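Prumar (handheld gripper kit)

Prumar is a handheld gripper kit sold by Hiscombe for recording manipulation demonstrations without a robot arm. An operator carries the gripper, performs a household or light assembly task, and the kit stores the video together with the position of the tool and the opening of its fingers. The recordings are used to train control policies for arms fitted with a matching end effector. The product was designed by a group led by Ionuț Bucur and has been shipped to laboratories and contract data firms since January.

Design

The gripper is a one-piece housing with a hand grip at the rear and two opposed fingers at the front. The fingers are driven by a trigger through a mechanical linkage and have no motor. Finger travel is read by an encoder in the housing. Hiscombe chose a passive mechanism to keep the weight down and to let the operator feel contact forces directly through the trigger. The drawback, noted in the manual, is that grip force itself is not measured. Two recordings of the same grasp may therefore look identical in the data while differing considerably in how hard the object was squeezed.

A wide-angle camera is fixed to the tool and faces the working area. Its lens covers the fingers as well as a large part of the surrounding room, at the cost of heavy curvature toward the edges of the image. The correction profile is supplied with each unit and should not be exchanged between units.

Tracking

Position is estimated from the tool camera and, where fitted, from a second camera worn on the operator's head. The head camera follows cube-shaped markers attached to the sides of the gripper. Each cube carries printed patterns on several faces, so that at least one pattern normally remains readable as the wrist turns. The head view also supplies context that the tool view loses during close work, when the object and fingers fill much of the image.

The two streams are aligned in software after the session. Hiscombe recommends starting each session with a short calibration motion - a slow figure eight in front of the head camera - and repeating it every 40 minutes. Units left running for longer show a gradual offset between the streams.

Use in tabletop tasks

Most published work with the kit concerns tabletop tasks in ordinary rooms. Operators stand at the table and handle common items such as plates, containers and food. Furniture and room lighting are generally left as found, on the grounds that a policy trained only in a bare cell performs poorly elsewhere. 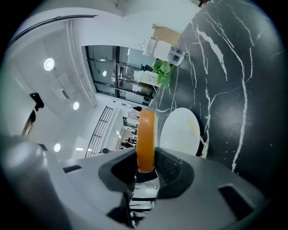
Tool view and head view, recorded at a table with a black, white-veined top.

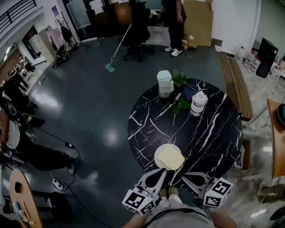

Glossy surfaces remain the main source of tracking error. Reflections of ceiling lights on polished stone or glass can be picked up as fixed features although they shift with the camera. The current software masks bright spots before matching, which reduces the problem but does not remove it. Matte table covers are effective, but they alter the appearance of the task and are discouraged where the final robot will work on the bare surface.

Soft and deformable objects present a separate difficulty. The encoder reports how far the fingers have closed and gives no indication of whether the object has yielded. Bucur has stated that a force-sensing fingertip is under study for a later version.

Package and service

The standard package contains one gripper, one head camera with strap, marker cubes, 3 sets of finger pads and a carrying case. Pads are wear parts and are replaced by hand without tools. A larger package with 6 grippers is offered to data collection firms.

Hiscombe also sells processing as a service under the name Rivov. Customers upload raw sessions and receive aligned trajectories, with rejected segments listed by cause. Local processing is possible with the supplied software, though long sessions require a workstation with a dedicated graphics card.

Reception

A comparison released by the testing firm Kaneko on Saturday, February 17, 2024 rated the kit above average for setup time and tool balance. Its authors criticized the trigger return spring, which two of their operators found tiring, and the absence of a left-handed grip. In the Kaneko trials, some 27 percent of sessions recorded on polished tabletops contained at least one segment rejected for tracking loss. Hiscombe replied that the trials used an earlier software release and later published a revised spring as a spare part.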